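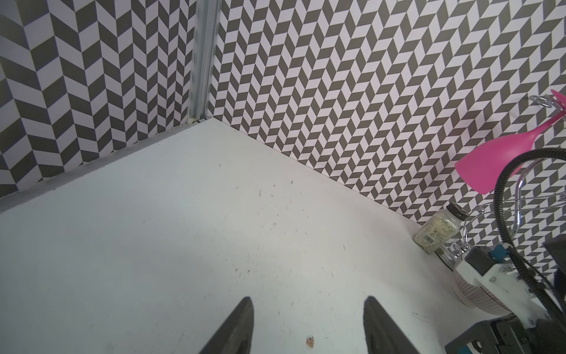 *The bench in Solville, from the gripper's end*

I said I'd write up how the example gathering is going, and I've put it off long enough. We've now got 1538 recorded goes saved for Mallet (our learning system, named after nothing in particular), and the plan is to have 3777 by October. I'm less scared of that number than I was.

Most of my day is spent steering the two arms by hand while everything gets recorded – every joint, every camera, the lot. You'd think the hard bit would be the steering. For me it's remembering to be a bit untidy! My first week's examples were all beautifully neat, same approach, same speed, and Mallet learned to do precisely that and then fell to pieces the moment a block was turned the other way. 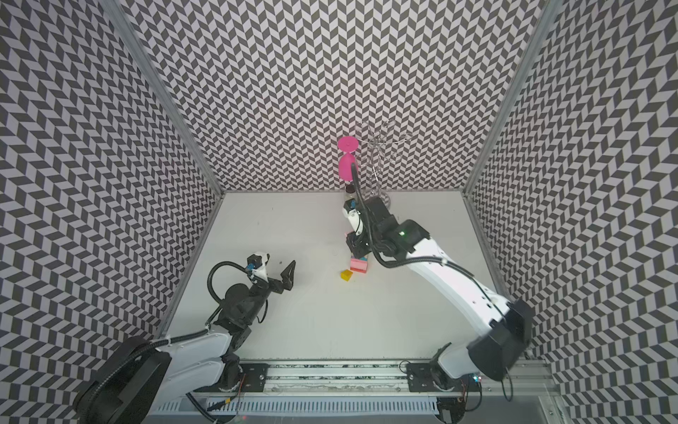
So now I move things between goes. Blocks get stacked, or tipped over, or shoved nearer to one arm than the other, and I try to swap which arm does the reaching (I'm hopelessly biased towards the right one). I also leave the kitchen bits out on the table, because I want Mallet to cope with a bit of clutter.

The other thing I've changed is keeping my fumbles. I used to bin any go where I missed the grab and had to come back for it. Then I trained one version on the clean goes only and one with 40 fumbled ones mixed in, and the second was so much better at having another try that I went back through the deleted folder feeling rather silly. I managed to rescue a fair few – not the early ones, sadly, they'd gone for good.

Labelling is still slow. I write a short line for each go in Zurnonar, and by the end of an afternoon they all say "pick up block" and I have to go back and do them properly. 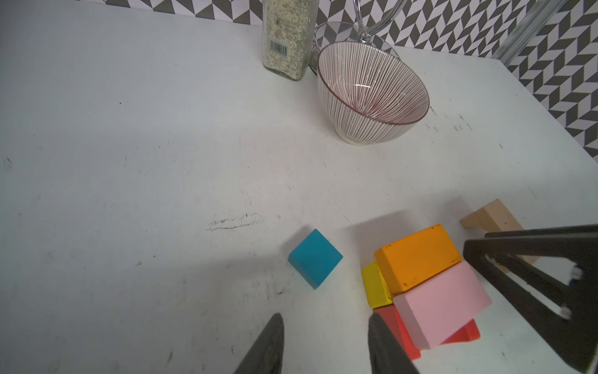 Sandrine Leclerc reckons I should stop recording for a fortnight and sort the labels first, as a vague line on a good example is worse than having no example at all. She'd also like me to stop using "thing" as a noun. I'm going to try it her way for the next batch and see whether the scores shift.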